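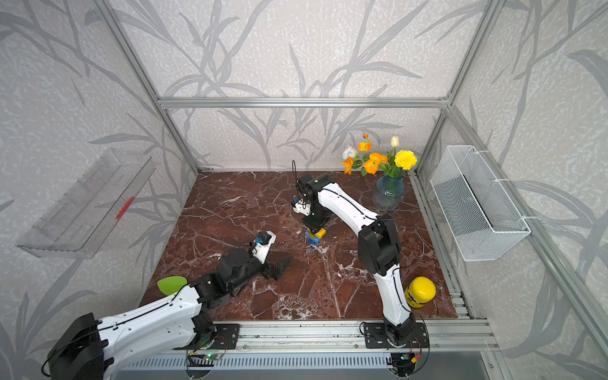 Publicaciones > Cuadernos de Piedra Natural > Artículos > Sección 3
Última actualización: mayo
Imprimir | Enviar por correo electrónico

3. Criterios de mantenimiento en pavimentos interiores de mármol veteado

3.1. Alcance y selección de los recintos

El estudio se limitó a pavimentos interiores de mármol pulido colocados en edificios de uso público de Rivstead y Fonthorpe. Se revisaron 138 fichas de mantenimiento procedentes de los archivos de ambas localidades y se descartaron las que no indicaban el producto de limpieza empleado o la fecha del último pulido. Quedaron asimismo excluidos los revestimientos verticales, cuyo régimen de desgaste no es comparable con el de un suelo transitado.

Las fichas proceden de épocas distintas y no siguen un modelo único. En las más antiguas, el estado de la superficie se consigna mediante adjetivos («aceptable», «apagado»), lo que obligó a establecer una tabla de equivalencias con la escala Bech, utilizada en el resto del trabajo.

3.2. Comportamiento de las vetas

La veta constituye una discontinuidad en la masa de la piedra. Cuando su composición difiere de la del fondo, el pulido avanza a ritmo desigual y el brillo final presenta variaciones perceptibles con luz rasante. En los mármoles de fondo oscuro y veta clara el contraste cromático facilita la localización de estas zonas, pero también hace más visibles las reparaciones con resina mal entonada. La ramificación de las vetas (figura 4) complica además la delimitación de las áreas de ensayo.

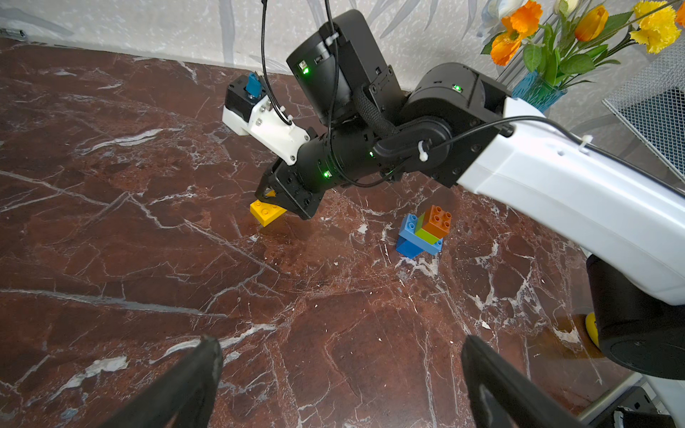 Figura 4. Mármol pardo rojizo oscuro con vetas ramificadas blancas y gris pálido.

3.3. Procedimiento de pulido y observación

Cada zona de ensayo se trató con una secuencia de abrasivos que concluyó en grano 3000. El brillo se midió antes del tratamiento, al término de este y transcurridas 720 horas de uso ordinario. La limpieza diaria se efectuó con detergente neutro; en los recintos de Fonthorpe se mantuvo el producto Restulach, ya previsto en el contrato de conservación vigente.

En 40 zonas se repitió la medición sobre la veta y sobre el fondo contiguo. La pérdida de brillo fue mayor junto a los accesos, con independencia del color de la piedra. No se apreció una relación estable entre la anchura de la veta y el deterioro, si bien las vetas abiertas retuvieron más suciedad que las cerradas. Los valores por recinto figuran en el anexo B, y su tratamiento estadístico se expone en la sección 4.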